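The Week the Laundry Robot Took Up Leaning

Wednesday, March 13, 2024

I promised in the last post that I would write about folding. Folding will have to wait. We have had an incident, and by the standards of our little lab it was a big one, in that I had to fill out a form.

The short version: on a perfectly ordinary unloading run, the robot leaned on the washing machine door. It didn't bump it or graze it. It put its left arm on the open door the way a guy puts his elbow on a bar, and it kept pushing. The log says it held 65 newtons against the rim before Pirjo hit the stop. For anybody who doesn't think in newtons, that is enough to make a door hinge say something unpleasant.

Nothing broke. The door still closes. Pirjo Sjöberg, who has run more of these sessions than the rest of us put together, said a word in Swedish and then went to get coffee. I got the form.

I should explain how the job is supposed to go. The arms open the door, swing it all the way back, reach into the drum, and move whatever is in there to a basket sitting on a chair to the right. We use a chair because the fancy height-adjustable stand from Tandstead is still on order, and because a chair was there. Then the door gets closed and everybody pretends this was easy.

The trouble is what the software believes about the door. Once it has swung the thing open, it writes down where the door ended up and treats that as a fact of nature. Most days, fine. On the bad run the door had drifted back toward the machine a little after the gripper let go. So when the left arm came in low for the drum, it was heading for a space that already had a door in it.

Now, there is a force limit for exactly this. Kenta Mizuno set it up last year and it is a good one. It had been turned off. It had been turned off by me, on a Friday, to get through a test with a heavy wet bath mat, and I left myself a comment in the code that reads "put this back." I did not put it back. I would like to say I was shocked to find the comment, but I recognized the tone.
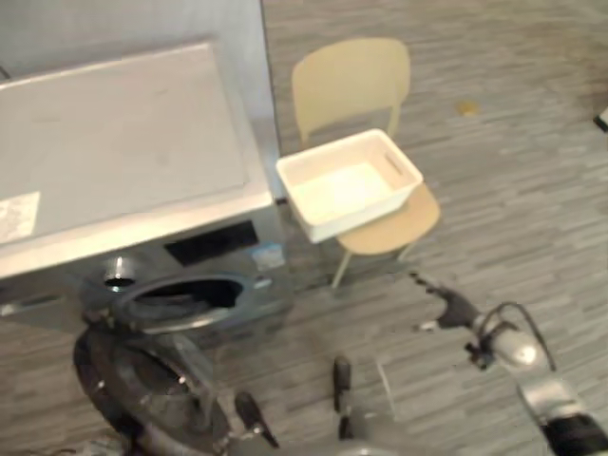
Photo: Zilard project, head camera

We set the whole thing up again with the basket empty, the door wide open and the arms down low, and went through it at a crawl. Hatsue Tsuji stood by the stop button with her finger already on it, which I chose not to take personally.

It took two tries to get the same lean. The first time the door stayed put, and the arm went by it as politely as you please. The second time Hatsue nudged the door a couple of inches after the release, and in came the left arm, straight for the rim. With the limit back on, it touched, stopped, and reported a fault. I have never been so pleased to see a fault.

Then we found the other problem, because of course there was another problem. When the left arm faults, the right arm is supposed to freeze too. It didn't. It carried on with its own plan for a second or so, headed for a basket it had nothing to put in. The two arms get their stop messages through separate queues, and the right one was stuck behind 1000 lines of status chatter that no person has ever read. Idris Landeg wrote that queue and has been very gracious about it, meaning he hasn't mentioned my comment more than four or five times.

So, what has changed:

The force limit can't be switched off from the test script anymore. You need a second person to sign in, and the override dies at the end of the session.

The door gets looked at again before either arm goes near the drum. This costs us time on every cycle. Qiuyue Lu has already asked whether it could be faster, and the answer is yes, that's how we got here.

Stop messages skip the line. The chatter can wait.

The chair stays where it is, pushed up close beside the washer, though there is a faction that wants it moved back. I'm on the fence. More room would be kinder to the right arm, but a longer carry means more socks on the floor, and I am the one who picks up the socks.

We'll run full loads again next week, with the mat in there – I owe it that much. If the door check holds up, I'll get to the folding post after that. Pirjo has asked me to mention that the hinge has a squeak now. I think it always had a squeak.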